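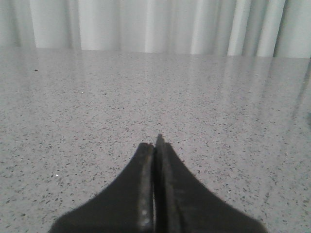
Tzavaras House – Shared Kitchen and Utility Room
Quarterly safety checklist, June

Areas covered: kitchen, utility room, back passage, bin store.
Ratings: OK / Minor / Action / Not checked.
Comments go under each item. Items carried over from the March sheet are marked (C).

1. Exits and passage

1.1 Back passage clear to full width
Action. Two bikes and a folded drying rack against the left wall. The rack was there in March too. Notice put on both bikes.

1.2 Exit door opens without a key
OK. Stiff in the last inch. Bottom hinge oiled.

1.3 Exit sign lit
OK.

1.4 Emergency light, test button (C)
Minor. Came on but dimmed before the test was over. Battery pack is on order from Cutholm. Leave this item open until it is fitted and tested again.

2. Fire equipment

2.1 Extinguisher on bracket, pin and seal in place
OK. Gauge in the green.

2.2 Fire blanket
OK. The pouch had been hung with the tabs facing up, so it would not have pulled down. Turned around.

2.3 Smoke alarm, passage
OK.

2.4 Heat alarm, kitchen
OK. Grease on the cover, wiped off. Please add this to the monthly cleaning list.

3. Electrical

3.1 GFCI outlets, test and reset
Outlets 1 to 3 OK. Outlet 4 trips but takes several pushes to reset. Action – replace. Taped over for now.

3.2 Cords and plugs
Minor. The toaster cord had been run behind the range again. Moved. If it keeps going back there, the toaster should live on the other side.

3.3 Extension cords
Action. One in use for the dehumidifier in the utility room. This was allowed for the winter only. Removed and put in the office.

3.4 Panel labels readable
OK. Breaker for the bin store light is now labeled.

4. Surfaces and food areas

4.1 Countertops, cracks and chips
OK.

4.2 Caulk at sink and backsplash (C)
Minor. Redone in April and holding, except for a short stretch behind the faucet that has pulled away. Cut out and redo before the next check.
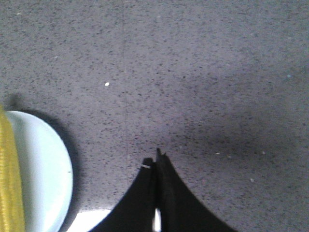 4.3 Cutting boards
Action. Two are scored too deep to clean properly. Thrown out. Replacements to come from the supplies budget.

4.4 Refrigerator temperature
OK. Both at 38 F. Door gasket on the older one is starting to split at the top corner – watch.

4.5 Labels and dates on shared food
Minor. Better than March. Unlabeled tubs were moved to the bottom shelf with a note, and will be thrown out at the next clean.

5. Water

5.1 Hot water at kitchen tap
OK. 118 F after running for two minutes.

5.2 Leaks under sink
OK. Dry by hand test. The bucket can go back to the utility room.

5.3 Washer hoses
Minor. The cold hose has a slight bulge near the valve. Braided pair to be fitted, same Brendero type as the other washer. Turn the valve off between loads until then.

6. Dryer and ventilation

6.1 Lint trap
Action. Full. The sign above the dryer has fallen down again and needs screws, as tape will not hold on that wall.

6.2 Outside vent flap
OK. Opens freely.

6.3 Range hood filter
Minor. Soaked and put back. Still sticky at the edges.

7. Floors and lighting

7.1 Mats flat, no curled edges
Minor. Mat by the back door curls on one side. Turned over for now.

7.2 Lights working
OK, except for one tube in the bin store. Spare is on the top shelf.

8. Bin store

8.1 Lids closed, no bags on floor
OK.

8.2 Door self-closes
Not checked. Door was propped for the collection. Check on next visit.

Open actions before the September check: 1.1, 1.4, 3.1, 4.2, 4.3, 5.3, 6.1, 8.2

Residents can write comments on the back of the posted copy. Please put the item number first.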